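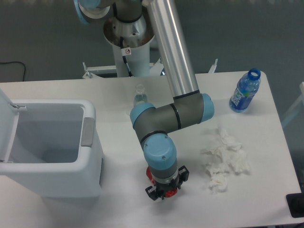

Table 2, sorting cell, morning setup. Red item under the gripper, bin open at left, tissues heaped at right.

Notebook – sorting cell, May

Started 7:40. Purpose of the day: get the table-clearing routine to a state where the Saludo break room people can work next to it without one of us standing there. Pesavdale site wants a yes or no on this before the summer shift plan is printed.

Setup unchanged from last entry except the bin, which is now on the left. The arm has a shorter path to it from the pick area. Lid has to be open before start; the routine does not check for it. Added to the start card.

Items for the first block: the red one, small glass bottle, plastic water bottle, tissues. Same mix the cleaning crew gave us from their own tally of what gets left behind after lunch.

Block 1, before coffee. 271 picks logged, counting repeats. Red item is the easy case, straight down, close, lift. The glass bottle is harder to approach when it stands near the back edge because the wrist ends up close to it on the way down. Raised the approach height and slowed the last part. No contact after that. Cycle time went up, which I accept.

Tissues remain the worst. The fingers close on the top of the heap and leave the rest. Two passes usually, sometimes three. Tried a wider opening and a lower close, got more tissue per pass and also a scraping noise from the table. Went back to the old value. Spyros thinks a sweep toward the edge would do better than picking. Possibly, but then we need a second bin position and a different table.

Block 2, after coffee. Let the Treltix supervisor software run the queue. It lost the connection once at 10:15 and the arm held position as it should. Restart took longer than the work it interrupted. The restart procedure is five steps and two of them are on different screens. Nobody on the floor will do that with gloves on. Wrote to Clukton support.

People side, since this is what we will be asked about.

Talked with the lunch crew for half an hour. Today two of them clear tables from 11:30 to 2:00 and then go to dishwashing. With the cell, clearing would be one person, who loads the trays onto the cell table, empties bins and handles whatever the arm leaves. The other moves to dishwashing for the full shift. No hours lost on paper. What they objected to was the kind of work left over: full bins, wet paper, anything the arm refuses. One said she would be working for the machine. I wrote it down as said.

They also pointed out that clearing is when they talk to the line workers and hear what is wrong with the food. That goes away if the trays come to a fixed table. I had no field for this in the assessment form. Put it under "other".

Noise was not a complaint. Reach was: the bin in its new place is good for the arm and bad for a short person changing the bag from the right side. Measured the reach across the table at 600 mm. Too much for a task repeated all through lunch. Either the bin goes back or the bag gets changed from the left, where there is currently a cable on the floor. Cable should be moved in any case.

Spyros Mladenović wants the job rotated so that no one has the cell for more than an hour at a time. I agree. It means training everyone on the restart, so the restart has to get shorter first.

Open:
– reroute floor cable
– bin position, try it with the crew present
– tissue pass, log repeats separately from first picks
– start card, second version, larger type
– ask Pesavdale who is responsible for the cell when the shift lead is out

Recommendation for now: not without one of us present. Stopped 3:20, arm parked, power off at the wall.

Search this notebook
Enter keyword

Comments

dishroom_lead: The bag can be changed from the left if you turn the bin a quarter. We tried it after you went home.

S.M.: Sweep test is cheap. I can cut a guide from scrap if someone leaves me the table for an afternoon.

K. (nights): Is the 271 with or without the tissue repeats?

S.M.: With. It says so in the entry.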